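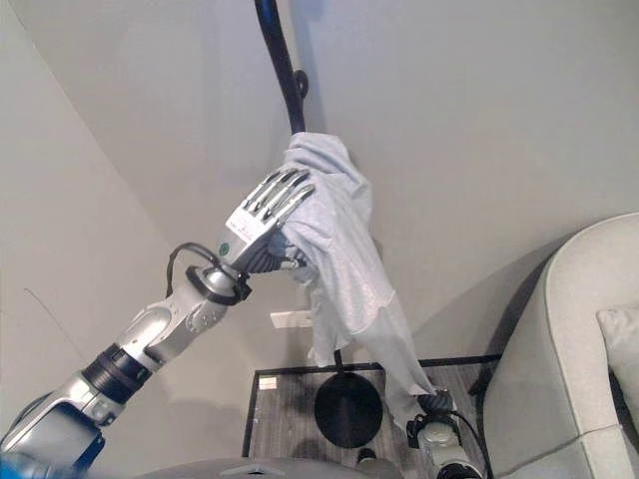

18 Oct 2019

Finished the labeling pass on the Prundow set. 1,287 episodes in, 123 thrown out, nearly all of them for dropped joint readings on one side. Kiri Hinds redid a batch of mine blind and we disagreed on 9. All 9 were the same argument: when does a grasp on cloth start? I had been marking first contact. She marks the point where the fingers stop closing. Hers is easier to repeat, so I am switching and will rerun the August labels to match.

The lamp task is the one I keep going back to. Gray cloth around the black pole, left hand high and pressing the fabric against the shaft, the other gripper holding the low end out toward the armchair. From the head view the left thumb is partly behind the cloth, so contact on that side has to be inferred from finger current. The old Gerdale baseline used image features alone and I now think that explains most of its errors on the pole episodes. It treats a hidden thumb as an open one.

Ran the comparison after lunch. Same split, same seed, 3,000 steps each. With current added, the grasp onset curve is much tighter on cloth and no different on rigid objects. I expected a small gain on rigid objects too and do not have an explanation. Checked for a normalization bug first – none found, but I only looked at the left hand channels.

Wiremu Rewi thinks the pole is doing the work. A hand closing on cloth over something stiff gives a sharp rise in current, and a hand closing on cloth in the air does not. If he is right the result says little about cloth in general. We need a control with the cloth held free between the two hands. He wants to call it the Stivberg condition, after the old write-up. Fine.

Still to do:
Right hand channels, same normalization check.
Split the cloth results by pole and no pole before showing anyone the curve.
Ask Potgieter for the raw current logs, unfiltered. The smoothing window may be shifting onset late.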